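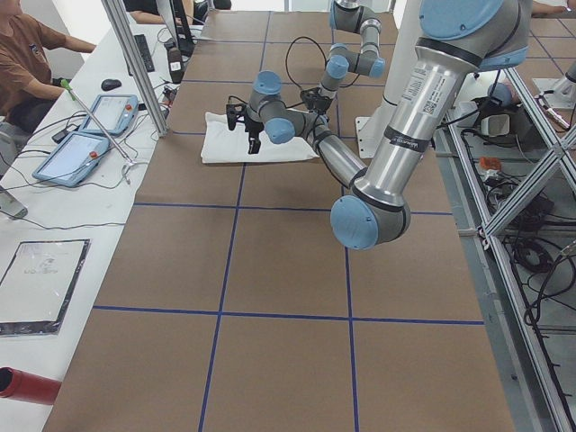 Section 4. Folding the Long-Sleeved Shirt

Before you start, read Section 3 on laying out the table. Shona Farquharson wrote it and she would like somebody to.

You will need:
One large table covered in brown paper
Blue tape, already down in a grid
One shirt, clean, out of the dryer long enough to have lost its temper

1. Put the shirt inside the grid. The tape is your ruler. A fold that runs parallel to a tape line is straight, whatever your eye says.

2. Turn the shirt front side up with the collar at the far end. If there is printing on the chest, it should be facing you and right way up.

3. Pull the hem straight from both corners, then smooth from the collar down with the flat of the hand. Leave the neckband alone. It stretches, and then it stays stretched.

4. Take one sleeve at the shoulder and lay it diagonally across the chest so the cuff ends near the opposite side seam, a little below the middle. It will cover part of whatever is written there. On a shirt with a whole paragraph about summer flowers, you may lose a few words to the sleeve. Fold first, read later.

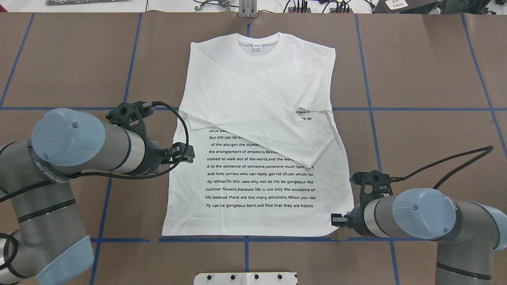

Last changed: 29/03/2020

5. Check the side edge under the sleeve you just folded. Any flap of cloth poking out gets tucked in now. It won't improve by itself.

6. Fold the second sleeve over the first, at the same slant.

NOTE: Small wrinkles in the sleeves are fine. Kamil Mikuš once ironed a sleeve between steps 5 and 6, and the rest of us went to lunch.

7. Bring each side in toward the center, a hand's width at a time, then fold the hem up to the collar. You should have a rectangle. If you have some other shape, pick the shirt up by one corner, let it hang, and go back to step 1.

CAUTION: Don't drag a shirt across the tape. The edges lift and grab the cloth, and you will spend the afternoon picking blue bits out of a hem.

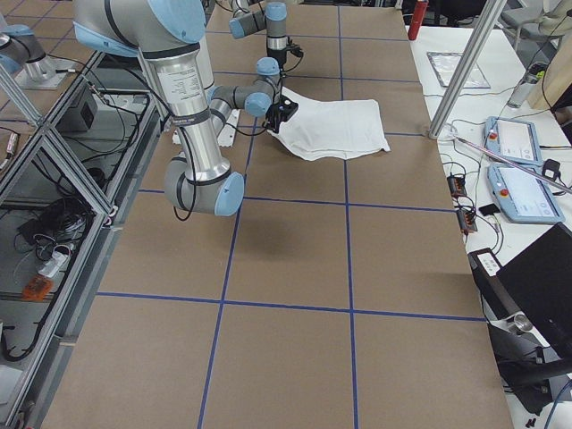

Can I fold a shirt that has been sitting in a heap?
Shake it out first and give it a few minutes flat on the paper. Deep creases need an iron, and folding over them only makes them permanent residents.

8. To turn a shirt end for end, take hold of both corners of the hem and draw it tight until the edge is level. The Grundport method, which starts from the collar, is faster and looks it.

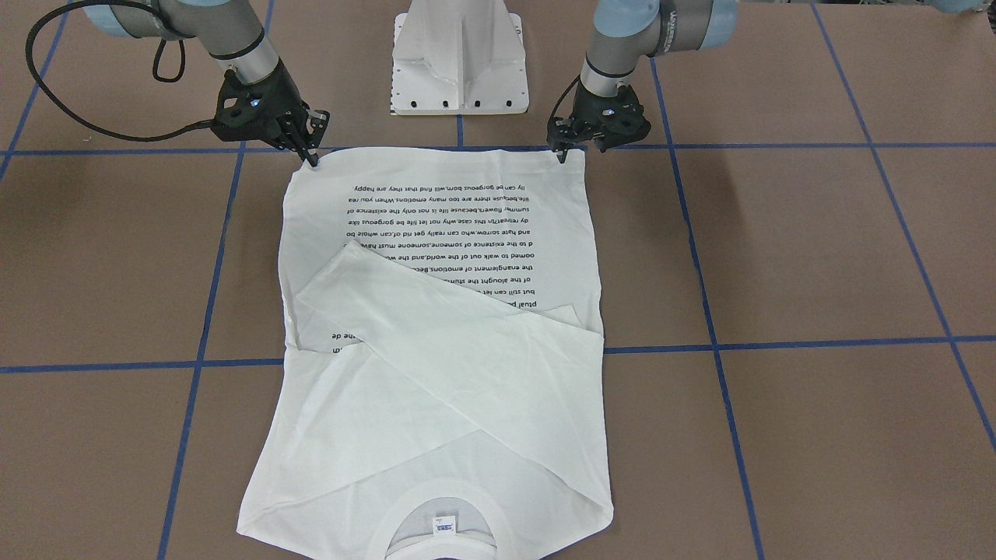
Keep the pull even on both sides. If one corner gets ahead of the other, the whole body twists and the side seams wander toward the front — lower it, line the hem up with the nearest tape, and try again.

9. Stack finished shirts with the folded edge toward you and the collars all on top. For short sleeves, skip the diagonal in steps 4 and 6 and fold each sleeve straight in. For anything with a hood, see Section 5, and good luck.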